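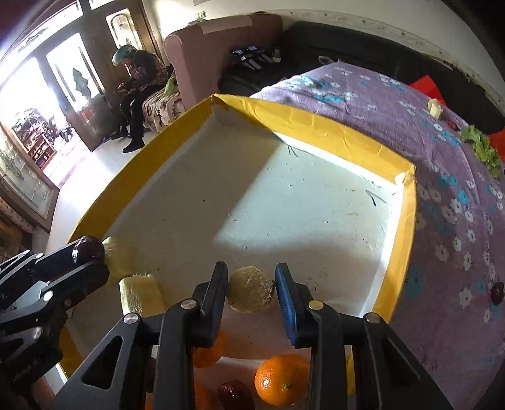
손에 쥐고 쓰는 그리퍼의 손가락 패드는 언제 갈아야 하나요?

표면이 반들반들해졌거나, 닦고 나서도 물건이 계속 미끄러지거나, 가장자리가 들뜨기 시작하면 가는 것이 맞습니다. 사용 횟수만 보고 정하면 아직 쓸 만한 패드를 버리거나 다 닳은 패드를 계속 쓰게 되므로, 작업 전에 손톱으로 가장자리를 한 번 훑어 보고 정하십시오.

정비·세팅 게시판 > 그리퍼/엔드이펙터
제목: Kanenano 핸드 그리퍼 한 쌍, 오른쪽 손가락에서 둥근 과일이 돌아갑니다

글쓴이: 나사풀림
등록: 오전
조회 226

핸드 그리퍼 두 개를 양손에 하나씩 쥐고 과일, 채소 옮기는 작업을 하고 있습니다. 기종은 Kanenano 두 손가락짜리고 8월에 들여와서 지금까지 손잡이 쪽은 한 번도 안 뜯었습니다.

증상은 이렇습니다.

귤류는 잘 잡힙니다. 대추도 잡힙니다. 그런데 겉에 잔털이 있는 둥근 과일을 손가락 끝으로 집으면 들어 올리는 도중에 제자리에서 돌아갑니다. 떨어지지는 않는데 방향이 틀어져서 다시 내려놓고 잡아야 합니다. 처음에는 안 그랬고 최근에 심해졌습니다.

지금까지 해 본 것
- 패드를 마른 천으로 닦음: 변화 없음
- 손가락 밑동 나사 조임: 잠깐 좋아졌다가 원래대로
- 손가락 끝이 맞닿는지 종이 끼워 봄: 끝에서는 물리는데 중간은 뜸

패드는 Stanciu 제품이고 오른쪽 손가락 안쪽에만 파란 걸 붙여 뒀습니다. 왼쪽은 그냥 맨 손가락입니다. 그리퍼 본체 문제인지 패드 문제인지부터 가리고 싶습니다. 비슷한 증상 잡아 보신 분 있으면 순서 좀 알려 주세요.

댓글 1
렌치보관함

한쪽만 패드인 게 제일 의심스럽습니다. 한쪽은 잡아 주고 한쪽은 미끄러지니까 둥근 건 당연히 돕니다. 왼쪽에도 같은 패드 붙이고 다시 해 보세요. 본체는 그다음입니다.

댓글 2
나사풀림 (글쓴이)

처음부터 한쪽만 붙이고 썼는데 그때는 안 돌았습니다. 그래서 그것만으로는 설명이 안 되는 것 같습니다.

댓글 3
오후반정비

저는 댓글 1에 반대입니다. 양쪽에 다 붙이면 작은 물건 놓을 때 안 떨어집니다. 대추 같은 건 손가락을 벌려도 패드에 붙어서 한쪽으로 끌려갑니다. 한쪽만 붙이는 건 일부러 그렇게 쓰는 사람 많습니다.

그보다 종이 테스트 결과를 봐야 합니다. 끝은 물리고 중간이 뜬다는 건 손가락이 평행하지 않다는 얘기입니다. 끝에서만 점으로 잡으니까 둥근 물건이 그 점을 축으로 도는 겁니다. 귤은 무르니까 눌려서 면이 생기고, 단단한 건 안 눌려서 돌고요.

밑동 나사 조였을 때 잠깐 좋아졌다고 하셨으니 손가락이 밑동에서 노는 쪽으로 봅니다. 나사 풀고 손가락 빼서 구멍 자리를 보세요. 구멍이 타원으로 늘어났으면 조여도 소용없습니다.

댓글 4
렌치보관함

대추가 붙는 건 패드가 더러워서 그런 겁니다. 과일즙 마르면 끈적해집니다. 깨끗한 패드는 양쪽에 붙여도 잘 놓습니다. 저는 양쪽 다 붙이고 씁니다.

댓글 5
오후반정비

과일 만지는데 하루 종일 깨끗한 패드가 어디 있습니까. 작업 중에 계속 닦고 있을 수는 없잖아요.

댓글 6
손목보호대

싸우지 마시고요. 글쓴이님, 마른 천으로만 닦으셨다고 했는데 그게 걸립니다. 잔털 있는 과일은 털이 빠져서 패드에 막처럼 앉습니다. 마른 천으로 문지르면 털이 패드 결 속으로 밀려 들어가요. 눈으로 보면 깨끗해 보이는데 손끝으로 만지면 보송보송합니다. 그 상태면 마찰이 거의 없습니다.

물 적신 천으로 한 방향으로 닦고, 테이프를 붙였다 떼면 털이 묻어 나옵니다. 묻어 나오면 그게 원인 중 하나입니다. 알코올은 패드 재질 확인하고 쓰세요. 저는 알코올로 닦다가 접착면이 풀려서 패드가 통째로 밀린 적 있습니다.

댓글 7
나사풀림 (글쓴이)

테이프 붙였다 떼 봤습니다. 털이 꽤 나옵니다. 물수건으로 닦고 말려서 다시 잡아 보니 확실히 덜 돕니다. 그런데 완전히 없어지지는 않았습니다. 밑동은 저녁에 뜯어 보겠습니다.

댓글 8
tolerance_kim

뜯기 전에 지금 벌어진 상태에서 손가락 끝을 손으로 좌우로 흔들어 보세요. 손잡이 누르지 말고요. 뜯고 나면 어디서 놀았는지 알 수가 없게 됩니다. 흔들리는 위치가

밑동 나사 자리면: 손가락 교체나 구멍 보수
아래 판 사이면: 판 고정 나사 풀림
손잡이 안쪽이면: 링크 핀 마모

대충 이렇게 갈립니다. 증상은 셋 다 똑같이 나와요. 그리고 양손 그리퍼를 둘 다 해 보세요. 멀쩡한 쪽이 있으면 그게 기준입니다.

댓글 9
나사풀림 (글쓴이)

흔들어 봤습니다. 왼손에 쥐는 그리퍼는 단단합니다. 오른손 쪽은 손가락이 밑동에서 움직이고, 귀를 대면 딸깍 소리가 납니다. 아래 판은 안 움직입니다. 손가락 두 개 중에서는 패드 붙은 쪽이 더 놉니다.

댓글 10
오후반정비

그럼 밑동이네요. 패드 쪽이 더 노는 것도 말이 됩니다. 마찰이 큰 쪽으로 비트는 힘이 다 갑니다.

댓글 11
렌치보관함

그 말이면 양쪽에 붙여서 힘을 나누는 게 맞다는 얘기 아닙니까?

댓글 12
오후반정비

나누는 게 아니라 양쪽이 같이 늘어나는 겁니다.

댓글 13
Protimura정비방

Kanenano 이 기종 여러 벌 관리하고 있습니다. 밑동 헐거워지는 건 흔합니다. 저희가 하는 순서를 적습니다. 정답이라는 건 아니고 저희는 이렇게 합니다.

1. 그리퍼를 벌린 상태로 바이스에 가볍게 물립니다. 판에 삼각형으로 뚫린 데를 물리면 휘니까 손잡이 쪽을 무세요. 천 한 장 대고요.
2. 밑동 나사를 뺍니다. 머리가 둥근 은색 나사인데 공구가 안 맞으면 바로 뭉개집니다. 닳은 렌치로 하지 마세요.
3. 손가락을 위로 뺍니다. 안 빠지면 비틀지 말고 반대쪽에서 밀어 냅니다.
4. 손가락 구멍과 판 구멍을 따로 봅니다. 판 쪽이 늘어난 건 아직 못 봤습니다. 거의 다 손가락 쪽입니다.
5. 접촉면을 솔로 털고 마른 걸로 닦습니다. 과일 작업 한 벌에서는 여기서 찌꺼기가 나옵니다.
6. 나사에 Wolarance 약한 등급 고정제를 한 방울. 센 등급은 쓰지 않습니다. 다음에 뺄 때 고생합니다.
7. 손가락을 꽂고 나사를 반만 조입니다. 그 상태에서 손잡이를 끝까지 쥐어 손가락끼리 맞닿게 하고, 쥔 채로 마저 조입니다.
8. 30분 세워 둡니다.

7번이 제일 중요합니다. 벌린 채로 조이면 손가락이 제멋대로 서서 끝만 물립니다. 글쓴이님이 나사를 조였는데 금방 돌아왔다는 것도 아마 벌린 채로 조이셨을 겁니다.

댓글 14
나사풀림 (글쓴이)

맞습니다. 벌린 채로 조였습니다.

댓글 15
손목보호대

7번 혼자 하기 어렵지 않나요? 한 손으로 쥐고 한 손으로 조이면 손목 떨려서 틀어지던데요.

댓글 16
Protimura정비방

고무줄을 감으세요. 손가락 끝에서 조금 내려온 데를 두 바퀴 정도 감아 두면 양손이 빕니다. 케이블타이는 너무 세게 조여져서 안 씁니다.

패드 붙은 손가락은 패드 두께만큼 한쪽으로 밀려서 물리는데, 그 상태로 조여야 합니다. 패드를 떼고 맞춘 다음 나중에 붙이면 또 어긋납니다.

댓글 17
tolerance_kim

고정제에는 저는 반대합니다. 플라스틱 손가락이면 고정제가 재질을 먹는 경우가 있습니다. 금이 갑니다. 손가락 재질 확인 안 하고 쓰지 마세요. 저는 얇은 와셔를 한 장 넣는 쪽입니다.

댓글 18
Protimura정비방

저희 손가락은 지금까지 금 간 적 없습니다만 재질이 다른 걸 끼우셨으면 말씀이 맞습니다. 나사 끝에만 묻히고 손가락에 안 닿게 하는 것도 방법입니다. 와셔는 저희도 해 봤는데 손가락이 앞으로 나와서 반대쪽과 높이가 달라졌습니다. 양쪽 다 넣으면 괜찮을 수도 있습니다.

댓글 19
tolerance_kim

양쪽 다 넣습니다. 한쪽만 넣으면 당연히 틀어지죠.

댓글 20
나사풀림 (글쓴이)

뜯었습니다. 결과 적습니다.

손가락 구멍은 패드 쪽이 살짝 타원입니다. 육안으로 보일 정도는 아니고 나사를 꽂아서 돌려 보니 한 방향으로만 놉니다. 반대쪽 손가락은 괜찮았습니다. 판 구멍은 둘 다 멀쩡합니다. 말씀하신 대로 접촉면에 찌꺼기가 있었는데 마른 과육인지 뭔지 갈색으로 굳어 있었습니다. 칫솔로 털었습니다.

여분 손가락이 없어서 일단 늘어난 손가락을 그대로 쓰고 고무줄 감고 쥔 상태로 조였습니다. 고정제는 나사 끝에만 발랐습니다. 와셔는 맞는 게 없어서 못 넣었습니다.

종이 테스트: 끝부터 중간까지 물립니다. 밑쪽은 조금 뜨는데 왼손 그리퍼도 똑같아서 이건 원래 그런 것 같습니다.

댓글 21
오후반정비

밑쪽은 원래 뜹니다. 신품도 그래요. 끝에서 중간까지 물리면 됐습니다.

댓글 22
손목보호대

작업은 해 보셨어요?

댓글 23
나사풀림 (글쓴이)

아직입니다. 고정제 굳히느라 세워 뒀습니다. 내일 돌려 보고 쓰겠습니다.

댓글 24
트레이담당

지나가다 한 가지만 적습니다. 사진에 흰 폼 트레이 테두리를 노란 테이프로 감아 놓으셨던데 저도 비슷하게 씁니다. 바닥에 부스러기가 있으면 손가락 끝이 바닥 긁을 때 그게 패드에 옮겨 붙습니다. 패드만 닦지 말고 트레이 바닥도 같이 털어야 됩니다. 폼은 긁히면 그 가루도 나와요. 저는 바닥에 매트를 한 장 깔고 매트만 빼서 텁니다.

그리고 손가락을 수직으로 내려서 바닥을 찍는 버릇이 있으면 밑동이 빨리 놉니다. 오른손잡이는 오른쪽이 먼저 나갑니다.

댓글 25
렌치보관함

매트 깔면 바닥 마찰이 달라져서 과일이 안 굴러갑니다. 작업 조건이 달라지는데 그건 괜찮으신가요?

댓글 26
트레이담당

저는 안 굴러가는 게 편합니다. 조건을 고정해 둬야 하는 분은 그냥 솔로 터세요.

댓글 27
나사풀림 (글쓴이)

바닥 찍는 건 제가 확실히 합니다. 바닥 가까이 있는 걸 집을 때 끝을 대고 쥐는 습관이 있습니다. 트레이는 매트 없이 붓으로 털기로 했습니다.

댓글 28
나사풀림 (글쓴이)

결과입니다. 오전에 300회 쥐었다 놓기를 했습니다. 털 있는 둥근 과일 위주로 하고 중간중간 귤하고 옥수수 토막을 섞었습니다.

돌아간 건 6회입니다. 고치기 전에는 세어 보지 않아서 비교는 못 하지만 체감으로는 전혀 다릅니다. 6회 중에 대부분은 뒤쪽에 몰려 있었고, 패드를 만져 보니 또 보송보송했습니다. 닦고 나서는 안 돌았습니다.

딸깍 소리는 없습니다. 끝나고 흔들어 봤을 때도 안 움직였습니다.

댓글 29
손목보호대

그럼 털이 절반, 밑동이 절반이었네요. 중간에 한 번 닦는 걸로 넣으시면 되겠습니다.

댓글 30
렌치보관함

왼쪽 패드는 끝까지 안 붙이시는 거죠?

댓글 31
나사풀림 (글쓴이)

일단 안 붙입니다. 여분 손가락이 오면 그 손가락으로 양쪽 패드도 시험해 볼 생각입니다. 그때 따로 글 올리겠습니다.

댓글 32
오후반정비

옥수수 토막은 어떻던가요? 저는 그게 제일 안 됩니다. 잘린 면으로 세워 놓으면 잡는 순간 넘어갑니다.

댓글 33
나사풀림 (글쓴이)

세워 놓은 건 옆에서 중간 높이를 잡으면 됩니다. 위쪽을 잡으면 넘어갑니다. 알갱이 사이에 손가락 끝이 걸리는 게 오히려 도움이 됐습니다. 패드 쪽에 알갱이 껍질이 끼니까 그건 떼어 내야 하고요.

댓글 34
Traian Căpraru

번역기 사용합니다. 한국어 이상하면 미안합니다. 같은 기종 사용합니다. 손가락 구멍 늘어난 것은 다시 늘어납니다. 고정제는 시간을 조금 삽니다. 저는 늘어난 구멍에 얇은 금속 슬리브를 넣었습니다. 구멍을 조금 크게 뚫고, 슬리브를 누르고, 끝을 평평하게 갈았습니다. 그 후 헐거움 없습니다. 드릴은 손으로 하지 말고 스탠드에 고정하십시오. 기울면 손가락을 버립니다.

댓글 35
tolerance_kim

슬리브 좋네요. 바깥지름을 얼마로 하셨습니까? 손가락 밑동 벽이 얇아서 크게 뚫으면 갈라질 것 같은데요.

댓글 36
Traian Căpraru

벽이 남는 가장 얇은 슬리브를 샀습니다. 정확한 숫자는 작업장에 있습니다. 일요일에 측정하고 쓰겠습니다.

댓글 37
Protimura정비방

저도 숫자 기다립니다. 저희는 늘어나면 그냥 손가락을 교체하고 있는데 빼놓은 손가락이 한 상자 있습니다. 되면 그걸로 해 보겠습니다.

댓글 38
나사풀림 (글쓴이)

처음 보시는 분들 위해 제가 지금 하는 점검만 정리해 둡니다.

시작 전: 손가락 끝 좌우로 흔들기, 패드 가장자리 손톱으로 훑기, 트레이 바닥 털기
중간: 패드 손끝으로 만져 보고 보송하면 물수건으로 한 방향, 말리고 계속
끝나고: 테이프로 패드 털 떼기, 손가락 사이에 낀 껍질 빼기
헐거우면: 반드시 쥔 상태로 조이기

여분 손가락은 주문했고 배송 중입니다.

댓글 39
손목보호대

말릴 때 드라이어 쓰지 마세요. 접착면 풀립니다.

댓글 40
나사풀림 (글쓴이)

그냥 세워 놓고 말립니다. 그동안 왼손 쪽 나사를 봅니다.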